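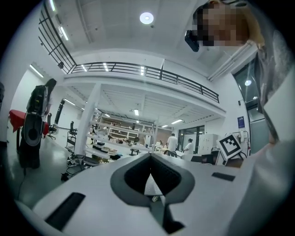 Up on the Mezzanine at Preken

Wednesday, April 6, 2022

I got to Girstead early, which never happens to me, and spent the extra time walking around the wrong building. The Preken workshop is the one behind it. There's no sign on the street side (they're working on a sign) and the door looks like a door to a boiler room, so I was already apologizing when I came in, and then I looked up and forgot what I was apologizing for.

I've been in a lot of workshops for these pieces and most of them are dark. I like them dark! I like the brown corners and the one good lamp. Preken is white. The walls are white, the ceiling is white, and somebody had the nerve to paint the beams under the mezzanine white too, one after another in their rows, so that the low part of the room feels nearly as light as the tall part.

"You should have seen it when it was green," the manager told me. She has run the place since it opened as a shared workshop, and she asked me to leave her name out of this, because the last time she was in a newsletter people she went to school with started sending her broken lamps. So she's the manager here. "Hospital green up to your shoulder and then a kind of tea color above that. I don't think it was paint, the tea color. I think that was just years."

We went up the stairs to talk. I'd assumed we would sit in an office, but she doesn't really use the office, she does her paperwork at a folding table near the railing so she can see who's waiting for help downstairs.

Before Preken took the lease, the building was storage for a flooring company, and the mezzanine was where they kept the samples.

"They left us 300 sample boards," she said. "All the same size with a hole drilled in one corner. We used them for everything. Shims, shelves, paint testers. There's a bathroom downstairs that has a wall of them. When we finally ran out I was kind of upset."

I asked what the first job was, once they had the keys, and I thought she'd say the paint. It was the railing.

"The old one was pipe. One pipe at the top, one pipe in the middle, and a very big gap, and you could see every person who came up here just drift toward the wall. They didn't notice they were doing it. So we had this big upper floor and everyone was using the back strip of it."

The railing now is black metal with horizontal bars, and it runs the whole long way across the room. I told her it was the first thing I'd noticed and she made a face, because apparently there were arguments. Half of the members wanted it white to go with everything else.

"I'm so glad we didn't. You need one line in a room like this. If that was white too you'd come in on a sunny morning and not know where the floor stopped. I had a sample of each leaning up here for most of December, and I'd ask people as they came by, and the ones who said white were mostly the ones who worked downstairs and never came up."

Did they get a vote?

"They got a vote. They lost it by 2."

Horizontal bars are a pain to dust, she said, and she wanted me to put that in for anybody planning one. A workshop makes dust all day long and every bar is a little shelf. They have a wool mitten that lives on a hook at the top of the stairs and if you're on the phone up there you're expected to be wearing it.

Then there's the light, and this is where I got a real lecture (I asked for it). What I'd taken for one big bright evenness is several different things bought at different times. There are fluorescent tubes up on the left-hand wall and another under the mezzanine at the back. On the ceiling there's a round fixture, set flush, that looks to me like it belongs in somebody's nice kitchen.

"It does belong in a kitchen," she said. "It came out of the Landana showroom when they changed theirs over. They were going to throw it in the dumpster. I carried it back here on my lap on the bus."

I said it must be hard to change the bulb in something that high.

"It's a rental lift. So you save up jobs. You don't get the lift for one bulb, you get it for the bulb and the cobwebs and that one patch up there the roller missed, which I look at every day of my life."

I looked for the patch and couldn't find it. She could.

The tubes are a sore subject. She would like to swap them for LED and has the quote in a drawer, but the people who do color work are used to them and have asked her to wait. One of the members does bookbinding and matches cloth under the wall tubes, and says that if the light changes then every match she's ever written down in her notebook is wrong. I thought that was a bit dramatic and I said so. The manager shrugged.

"She's probably right, though. I had a gray coat I loved in here and when I got it outside it was purple."

Somewhere in there the coffee arrived, and we had to move a stack of catalogs from Þrastardóttir to put the cups down. I'd never heard of them. They make shelving brackets and she is a complete fan. She opened one of the catalogs to show me a bracket and then kept turning pages for a good while, and I let her, it was nice. They don't have any of the brackets at Preken yet. "Next year's money," she said.

I wanted to know about the column. It stands under the mezzanine, thick and white, and from downstairs you're always walking around it. It seemed like the sort of thing you'd be stuck with and hate.

"Everybody asks if we can take it out. It's holding you up right now, so no."

Fair enough! But she's come around to it. When they moved in, they tried to plan the lower floor as if the column weren't there, with long straight rows, and the rows kept having to bend. On the second try they started from the column and worked outward. It gave them a middle. People say "meet you at the post" and new members get shown the post on their first day before they get shown the fire exits, and then she caught herself and asked me to write that they get shown the fire exits first.

She measured the clear space by laying masking tape on the floor and walking a table through it with a friend on the other end. The rule they ended up with is 3 feet on every side of the column with nothing in it, ever, even for a minute. I asked who enforces that and she pointed at herself with both thumbs.

"The 'just for a minute' pile is what kills a big room. In a small room you trip on it and you move it. In a big room you go around, and the next person goes around you, and by Friday that's where the path is."

I've thought about that a lot since, mostly in my own garage.

What about sound? I'd been wondering, with all that hard white wall and such a high ceiling. She said it's loud, there's no getting away from it, and that if two people are hammering in different rhythms everyone goes home cranky. They've talked about panels. They've also talked about rugs, which lasted one meeting. For now what they have is a sign-up sheet for hammering, and the speaker.

The speaker is small and black and fixed to the wall at the left end of the mezzanine, and I wouldn't have given it a second look if she hadn't brought it up. She is very proud of where it is. It used to be down on the lower floor on top of a cabinet, so whoever worked by the cabinet got blasted and whoever worked on the far side kept turning it up.

"Putting it up high was the best free thing we did. It's the same speaker. It's not even a good speaker! But now it's kind of the same everywhere, and you can't reach the knob, so the fighting stopped."

Who picks the music?

"Whoever gets here first. That's why some of them get here so early."

I asked her what she'd do differently if she were starting over in an empty building, and she took a long time with that one. She'd put in more outlets along the wall side of the upper floor. She'd have painted the ceiling before the railing went in and saved herself a miserable weekend with a toothbrush and a can of black touch-up. And she'd have used a scrubbable paint below waist height, because white walls in a workshop get a gray belt all the way around where people lean on them, and every spring the whole membership turns out with sponges.

"It takes 10 buckets. I've got it written on the inside of the closet door so we don't have the discussion again."

But would she go white again?

"Oh, completely. I had a guy come in to look at the space, wanted to rent a bench. He said, it's so white, I'd be scared to get it dirty. And I said well, come back when you're not scared, it washes. He came back. He's down there most days now and he's the worst of all of them, he's got glue on the stairs."

On my way out I leaned on the railing for a last look over the lower floor, and she handed me the mitten.

Preken is open to visitors in Girstead on weekday mornings. Go around the back, past the building that looks like it should be the right one. If you have any more of those flooring sample boards with the hole in the corner, she'd like to hear from you.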